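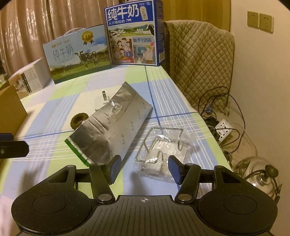 Re: [lirbridge-quilters] Backing fabric for the May raffle quilt

Hello everyone,

Sorry to be slow getting back to this. My sister has been staying with us and the sewing room is also the guest room, so I've been locked out of my own fabric shelves (she sleeps late, bless her!).

Efren Dimaculangan wrote:
> Does anyone have a feeling about using a bed sheet for the
> backing? I found a nice flat cotton one at Vlachopoulos, and it
> would save us piecing 4 lengths together. My aunt always
> said never to do it, but she never said why.

Efren, I think your aunt and my old teacher must have gone to the same school. What I was always told is that sheets are woven too tight and the needle fights you the whole way, and for hand quilting I'd still agree. I did one that way years ago and my fingers were sore until Thanksgiving. But we're sending this one to the longarm, and I've had two quilts done on sheets with no trouble at all – the plaid one on my son's bed has been through the wash more times than I'd like to think about.

A few things from my own mistakes. Wash it twice before anything else, and skip the softener. Cut the hems off, even though it hurts to lose the inches. And please check that it's all cotton, as the blends seem to pill right where people tuck their feet. If it's a plaid or a stripe, be ready to fuss over getting it straight, or choose a small print and save yourself the headache.

We have 580 dollars left in the fabric fund, so if you'd rather go with proper wide backing, please don't feel you have to scrimp. Vomier had some lovely soft blues when I stopped in, and I'd be glad to go back and get you a swatch.

Oh, and whoever left the good rotary cutter at my house, it's in the Troltent tote by the door. I'll bring it next time.

Hugs to all,
Marlene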